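Politics and Procedure Workshop
Notebook entry, Wed 29 May
Entered by Na-rae Chae

Work today continued on the Grokevitz inquiry timeline. The purpose of the exercise remains as agreed in the spring: to record how a special inquiry into a public official moves from appointment to final report, and to test whether the stages can be coded the same way by two readers working apart. The Grokevitz papers were chosen as the second case, after Ahn, as the record is fuller and the inquiry ran across an election.

Two readers coded the same 31 documents this morning. They agreed on the stage in all but eight. Five of the eight concern the same point, namely whether a letter setting terms for a witness interview belongs to the evidence stage or to the negotiation stage. The codebook is silent on this. I have entered a provisional rule that such letters are coded as negotiation until a date for the interview is fixed in writing. The rule has not been applied to Ahn, and colleagues should not mix the two sets until it has. 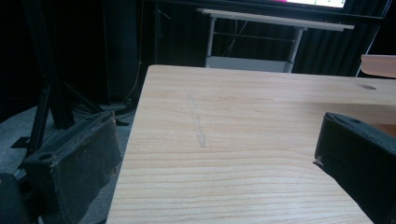
The remaining three disagreements are clerical. One document is a cover note with no date of its own, and was filed by one reader under the date of its attachment. The others are duplicates with different page numbering. These have been corrected in the master sheet and initialled.

The afternoon was given to the question of timing around the poll. The draft chapter states that the Grokevitz inquiry "went quiet" for the whole of the campaign. The record does not support this as worded. No public statement was issued in that period, but two requests for documents were sent and one was answered. Suggested wording for the chapter: "made no public statement during the campaign". The stronger claim should be withdrawn unless further papers bear it out.

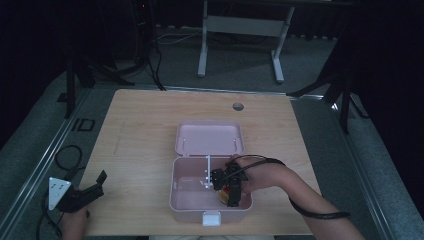

A related matter is the weight given to press reports. The draft relies on a newspaper account for the decision to delay the final report until December. The account cites a single unnamed source and was printed before the decision could have been taken, if the minute in folder 8 is correct. I would prefer to cite the minute alone and to mention the newspaper in a note. This was raised in the margin of the draft and has not yet been answered.

Cludotico, the search tool used for the scanned papers, again returned incomplete results. A search for "recusal" missed every instance in which the word was split across two lines. Searching for the first part of the word finds them, at the cost of a good many unwanted results. Until the text is cleaned, a nil result from Cludotico is not to be recorded as evidence that a term does not appear. The same caution applies to searches already done on Ahn, and the log of those should be checked.
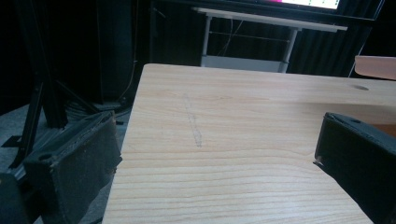
On Jirwood, the proposed third case, I have read the terms of appointment and the first report to the legislature. The terms are narrow. The inquiry was limited to a single contract and could be widened only by written consent of the minister whose department had let it. Consent was requested once and refused. It is doubtful whether the stages in the codebook can be applied to an inquiry with so little room to grow, though it may serve as a contrast. The printed evidence comes to nearly 200 pages and could be read within the week by one person.

Outstanding:

Apply the interview letter rule to Ahn and note any changes of stage.

Obtain a reply on the December minute before the chapter is circulated.
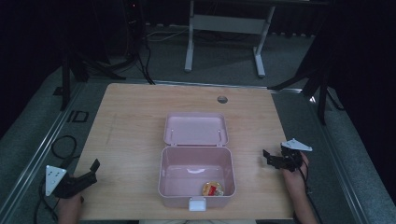

Repeat the "recusal" search on the Ahn papers by hand for folders 1 and 2.

Decide on Jirwood. My recommendation is to include it as a short contrast case, coded by both readers but left out of the agreement figures.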